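Diary > 2024 > Lellwood workshop

2024-09-10

Back from Lellwood later than I meant to be, and my shoulders ache in a way they haven't since I was lugging boxes around Estport in 1987. Danica had me on the remote handles the whole afternoon, and I loved it, even when I was terrible at it (and I was pretty terrible until the coffee break).

You hold the two grips, you move, and the arm moves along with you, only a tiny bit behind. It's the tiny bit that gets you. I kept closing my fingers too early, like grabbing for a fish. Danica says everybody does, and that I should breathe out before I squeeze, and bless her, it helped. She also says not to hurry past the part just before the grab, as the robot needs to see me line up properly. We're at 1330 saved runs now, and I do wonder how many of them have my nervous little wobble in them!

The toy food job was my favorite - pick it up off the table, put it in the bowl, start over. I found myself talking to the fruit by the end.
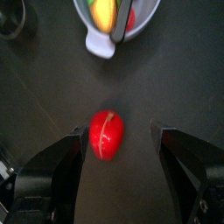

The red one with the little stem, fingers still open on either side.

Vlasta Kopecký called while I was making soup and wanted to hear everything, so the soup boiled over. Must wash the gray sweater, and ask Danica if I can borrow the lower chair next time.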